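Plismont Laundry Labels

A text dataset of garment care instructions, matched with the plain-language version a person would follow at home. Release for June.

What is in it

The main file holds 3000 rows. Each row is one care instruction as written on a garment tag or a shop page, followed by a rewrite in everyday English. A second file holds 2000 short questions from people doing their own wash, such as whether a wool blend can go in with towels. The questions have no answers attached. We may add them later.

Columns

id: row number, never reused
source_text: the instruction as found, spelling kept
plain_text: our rewrite
fabric: main fiber, or "unknown"
care_type: wash, dry, iron, bleach or other
notes: free text, often blank

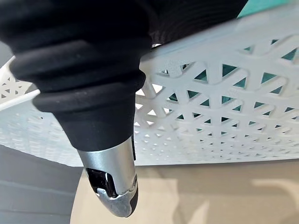 Files are UTF-8, tab separated, with a header line. Line breaks inside a cell were changed to a single space. Temperatures are kept in whatever unit the source used — we did not convert them, and a few rows give both.

How the rewrites were done

Bukola Tamuno wrote the first set and Bảo Triệu checked it against the source text. Where they disagreed, both versions were kept and the row is marked "split" in notes. A rewrite should be one or two sentences and should not add advice. If the tag says "wash separately" the rewrite does not guess why.

Rows from the Lera and Talero collections were typed in by hand. The Đoàn rows came from a spreadsheet and have more typos. We fixed typos in plain_text only.

Washer terms

Program names differ a lot between machines. "Delicates," "gentle" and "hand wash" are treated as separate terms, and the file terms.tsv lists every spelling we met. It covers front loaders and top loaders together. 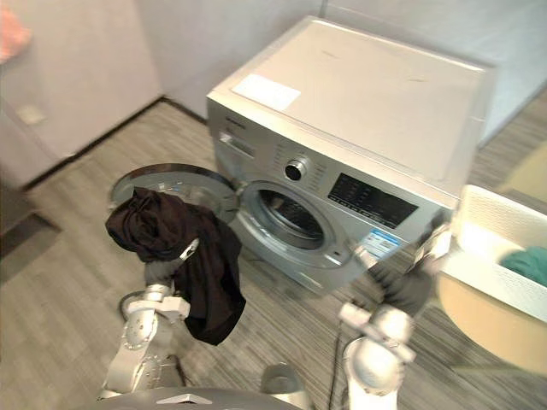 Silver front-loading washer with a round program dial.

Known problems

The care_type column allows one value, so a tag that covers washing and ironing was cut into two rows. Silk and linen are thin. There are 10 rows with an empty source_text, left in place so the ids stay stable — skip them when loading.

Splits

Train, dev and test are given as lists of ids. Rows from the same garment stay in the same split. Use version 5 of the lists, as older ones let some garments cross over.

Corrections

Send the row id and the suggested text. Fixes go into the next release.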